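Notes from the Repair Table

Monday, October 28, 2024

Well, the clocks go back this weekend, and I have spent most of the past two weeks thinking about soup. Specifically the soup at the Elel Street hall, where our neighborhood swap supper has been going since spring, and where I have now eaten lentil soup nine times without once getting the same lentil soup. I wanted to write up how the last one went and tell you what's changing before December, so get yourself a drink, this one runs long.

First, the move. We used to squeeze into the back of Jikard Books, which was lovely and smelled wonderful and had exactly one outlet (behind the atlases, if you ever need it). When the shop took on more shelving we had to find somewhere else, and Nkechi Eze talked the hall into giving us the big room on alternate Thursdays. It's $318 for the season, heat included, which I still think she must have gotten by hypnosis. We paid it out of the soup jar with enough left over for new ladles!

If you've never come, the idea is simple. You bring a dish, or bread, or fruit if you had a day like mine usually are. You also bring one thing you can pass along: a coat your kid outgrew, seeds, a lamp, an hour of your time helping somebody with a form. You take home something somebody else brought. There's no keeping score and you don't have to swap like for like. I once gave away a perfectly good colander and came home with a lesson in darning socks, and I've used the darning far more than I ever used the colander. 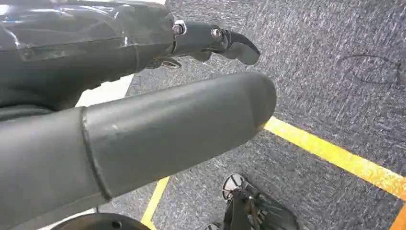

Close up at the hall.

The swap side was busier than I expected for a rainy night. Coats went first, as they do every fall. We had a whole rack of them this time, including a long green wool one that I circled for ten minutes and then lost to a woman who looked so good in it that I couldn't even be mad. Jigsaw puzzles are piling up again, so please, please check that all the pieces are in the box before you bring one. I took home a thousand-piece lighthouse last winter and got all the way to the end with a hole in the sky. I'm over it. Mostly.

Seeds did well too. The Afolabi family brought envelopes from their summer garden, all labeled in that tiny neat handwriting, okra and two kinds of peppers and a squash that I am told will climb a fence if you turn your back on it. I took the squash. I have no fence. We'll see.

Now, the food. Shigeru Hirano made his pickled daikon again and it was gone before I'd found a fork. I asked him for the recipe and he said he would write it down, then spent a while explaining why it can't be written down, because the amount of vinegar depends on the radish. So what I have is a scrap of paper that says "vinegar, enough" and "taste on day two." I made a batch on Sunday anyway. It's in the fridge and I'm not allowed to open it until tomorrow, according to the paper, and I've already opened it twice.

The other hit was a potato and leek pie with no name on the dish. If it was yours, would you please write to me? I have your dish, it's the blue oval one with a chip on the handle, and I also have a lot of questions about the crust.

A few of you asked about the hour-of-time swaps, so let me say a bit more, because I think people are shy about them. You don't need to be an expert in anything. We've had bike tires patched, a cover letter read over, a hem taken up, and one very patient afternoon of somebody sorting ten years of photos off a computer and into folders by year. The slip goes in the basket with what you can do and how to reach you. That's it. If you can only do it once, say so on the slip and it's done.

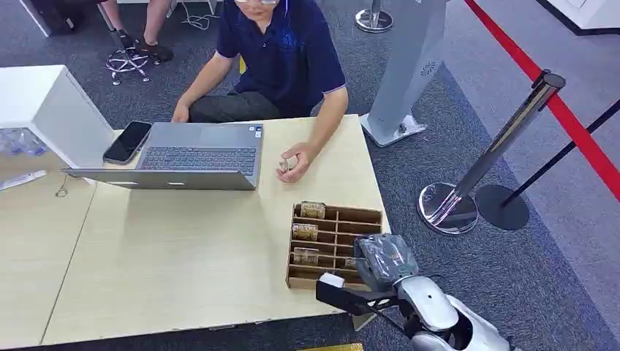
Laptop open, phone beside it, and something very small in hand.

Right, changes. From December we're starting half an hour earlier, so doors at five thirty, supper at six. This is mostly for the families, and also for me, since I turn into a pumpkin at nine. Dishes should come with your name on a piece of tape (see pie, above). If you're bringing something with nuts in it, put it on the table by the coat rack and not with everything else. And the Mitov bus now stops right at the corner of Elel Street on weeknights, the last one leaving at ten past nine, so you've got no excuse if it was the parking that kept you away.

I'd also love a few more people for washing up. It goes fast with four and takes forever with two, and the radio in the kitchen works again, so you'd have music. I'll be there with my sleeves rolled up and my opinions about how to load a drying rack, which I promise to keep to myself.

The next supper is the Thursday after next. I'm bringing the daikon if there's any left, and a box of mystery novels that I need out of my hallway before I trip over them again. Write back if you want the soup rota, or if you know anything at all about squash.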